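3.2 What people told us about the "halfway pile"

I went into this part of the study expecting to talk about washing machines, and I came out of it talking almost entirely about furniture. We had 36 households keep a laundry diary, and the question that got the longest answers (by a mile!) was the one I nearly dropped from the form: where do clean clothes wait before they get put away?

Nearly everyone had a spot. For some it was the end of the bed, for others a dining chair, and for a good many it was the sofa. One mother in the Mao Street apartments called hers the halfway pile, and I liked the name so much that I stole it for the heading. She told me the pile had its own rules. You could take from it, you could add to it, but if you sat down next to it you were the one who had to fold it. Her kids had gotten very good at standing up to watch TV.
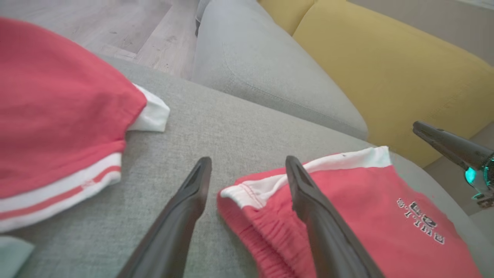
My co-author Haoran Zhong read the diaries separately from me, and we compared notes afterward over a lot of coffee. He was more interested in the timing. Diary keepers in Urnau tended to fold in one long go after supper, while the Jovon families did it in bits, a shirt here and a towel there, usually on the way to doing something else. I had read those same entries as complaints about storage, and I still think I was partly right, since 8 of the households had no dresser at all. But Haoran's reading explains the short entries better than mine does, so we went with his codes for Table 2 and kept mine for the section on closets.

Sports clothes turned out to be a category of their own, which neither of us had planned for. They get washed often and worn again fast, and several parents wrote that there was no point in putting a soccer uniform in a drawer for one night. We ended up adding a "short stay" code for anything the diary keeper expected to wear again before the next wash (Figure 1), and then I had to go back through every entry I had already coded. That ate most of August.

I should say something about the diaries that came back thin. A few people wrote "same as yesterday" for days on end, and I went back and forth on whether to count those. We kept them in. A pile that stays put is still a pile, and the follow-up calls gave us enough to fill in the gaps.

Figure 1. Clothes on a sofa.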